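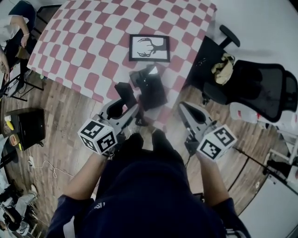 Should a small town charge for parking on its main street? It should, and two dollars is a fair price. Tudov has 362 spaces downtown and nearly 400 cars wanting them by noon. Free parking fills them early and keeps them full – shoppers circle the block and go home. A two-hour meter would free up enough spots for people who came to buy something. The shops on Sepúlveda would gain the most.

Home News Opinion Archive

© Skivar, Aug 18, 2018 | Contact us | Back to top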